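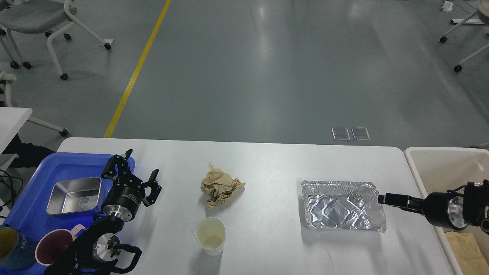 Figure 2. Two-arm table-clearing station at the start position defined in Section 4.1. Blue tray at left, foil tray and off-white bin at right.

Publications > Technical Papers > Shared Workcells > Section 4

4. Rules for the Table

4.1 Start position

Most written guidance on shared robot cells deals with the arms. Ours deals mainly with the table, which is where we kept having our arguments. The first version of the Pludance rule set ran to 101 rules, and it is a tribute to the patience of our operators that any of them reached the end. We cut it to nine for the trial reported here. The rest were duplicates, wishes, or rules about other rules.

Rule 1 says that each arm has a home side and starts the run there. In Figure 2 the left gripper is over the blue tray with its jaws open, and the right gripper is at the rim of the foil tray. The middle of the table belongs to neither arm until the controller assigns it. A wadded paper towel and a paper cup make a fair test of this rule, as both are light, both lie near the center, and neither has any respect for a planned grasp.

4.2 What counts as trash

Rule 4 requires every object to be classed as "keep" or "discard" before motion is enabled. We expected this to take a minute. It took most of March. Mugs are keep. A crumpled paper towel is discard, on which all parties agreed at once - the last time they did so. The foil tray was keep at the Rano site and discard at the Leclerc site, and both sites had written reasons. The rule now says that the class is set by the task sheet and may not be changed during a run, however strongly the operator feels about foil.

Objects that hold other objects inherit nothing. A steel container inside a tray is classed separately from the tray. Under the old wording, an order to discard a tray would have sent its contents along for the ride, and the software would have been entirely within its rights.

4.3 Floor and cables

Rule 7 covers the ground outside the table. Painted floor lines may be used as a visual aid but do not count as a safeguard, paint having a poor record of stopping people. Cables must be routed clear of the operator's walking path, and chairs must be left outside the reach envelope. Chairs drift. We have no rule that prevents this and have settled for checking before each run.

4.4 Sign-off

We ran 200 trials under the reduced set, using the Skutivex checklist for sign-off. Operators filled in every field, including two that we had left in by mistake and that refer to a conveyor none of the sites owns. We take this as evidence that a completed checklist shows chiefly that somebody completed it. Rule 9 therefore asks for one sentence in the operator's own words - a modest demand, and the least popular rule in the set.

Related papers
Stop Buttons and Where People Put Them
Naming Conventions for Shared Grippers
Pludance Rule Set: Full Text and Change Log

Contact the editors | Copyright Pludance Working Papers | Back to top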